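Site visit report: Wirnine demonstration hall, Galbraith
Prepared for the packing line equipment plan

Keir Sutherland and I visited the Wirnine hall in April to look at two-arm handling cells for the mixed fruit line. The purpose was to firm up the capital request before it goes to Wanmont head office. We arrived at 9:30 a.m. and left a little after 3 p.m.

The host was Torquil McIver, who covers integration and after-sales support. He had our questionnaire from the month before and worked through it in order, which saved time. Two of our questions (washdown rating and spare parts stock) he could not answer on the day. Both are listed as open at the end.

Floor space and services

The cell on the demonstration floor needs a level slab, single-phase power, and a clear walkway on the operator side. Compressed air is only required if suction tooling is chosen. Our bay by the cold store door meets the slab and power requirements now. The walkway does not fit unless the pallet wrapper moves, and moving it is not in the present budget. Keir measured the bay again after we got back and reached the same result.

Network connection is by cable to a plant switch. Wireless was discouraged. We have one spare port in the bay cabinet.

Handling

We had asked for produce of different shapes and firmness, with a tray of the general type we use for mixed packs. The arms work over a paper-covered table. Both carry two-finger grippers, with no tool changer fitted.

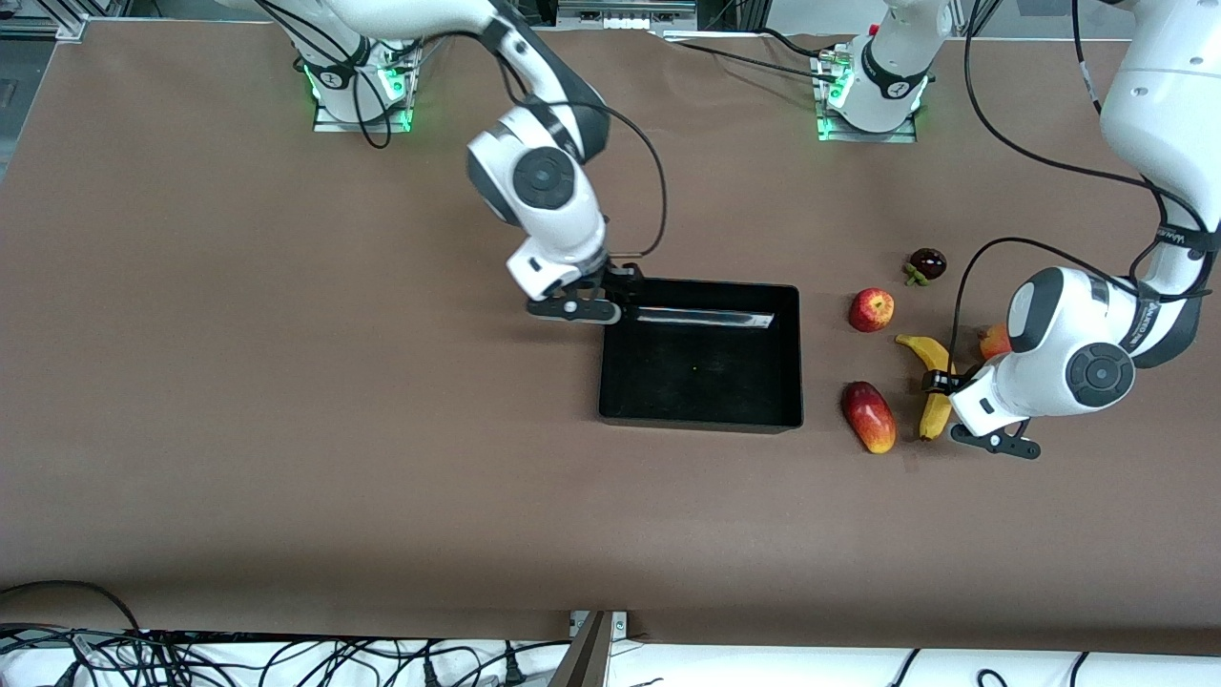 One arm grips the back rim of the tray while the other works at the banana.

The point of interest for us is the arm at the tray. On our present line the tray sits in a machined fixture, and every new tray size means a new fixture and a changeover. Holding the tray with a second arm would remove the fixture cost but doubles the arm cost. Torquil's view was that the second arm pays off above a certain number of tray formats. He would not name the figure without seeing our order history, and I think that is fair.

Round fruit and long fruit place different demands on a two-finger gripper. Finger pads are a wear item and need to be budgeted as such. The quoted replacement interval is 400 operating hours, with a swap time of 30 minutes per arm including the recheck. At our hours this is a regular line in the maintenance plan — it was missing from our first draft.

Bruising cannot be judged from a visit. We would want our own fruit run through the cell and held in the cold store before any order is signed.

Software and training

The cell runs under a package called Ivau. A license is charged per arm, per year, and covers updates and remote support during office hours. Weekend support is separate. We pack on weekends from late summer, so the higher tier should be assumed.

Training is 2 days on site for operators. Maintenance training is held at Galbraith and travel is at our expense.

Budget notes

The hall keeps a log of faults and stops, and we were given a copy. It covers more than 756 hours of running. Most entries are short stops cleared by the operator. I have not used the log to estimate our own downtime, as the demonstration work is lighter than ours.

The capital request should carry separate lines for the arms, grippers, guarding, table and tray supply, installation, and first-year license. Guarding was left out of the earlier estimate and is a large item. Cable management should be specified in the installation line, with covered routing from the bay cabinet to the cell.

Leasing is available. The terms exclude grippers and pads.

Open items

Washdown rating of the arms and grippers — Torquil to confirm in writing.
Spare parts held at Galbraith, and delivery time for a wrist assembly.
Cost to move the pallet wrapper — Keir to get a price.
Trial with our own fruit and trays, date to be agreed.
Order history by tray format, to be sent to Wirnine once purchasing has cleared it.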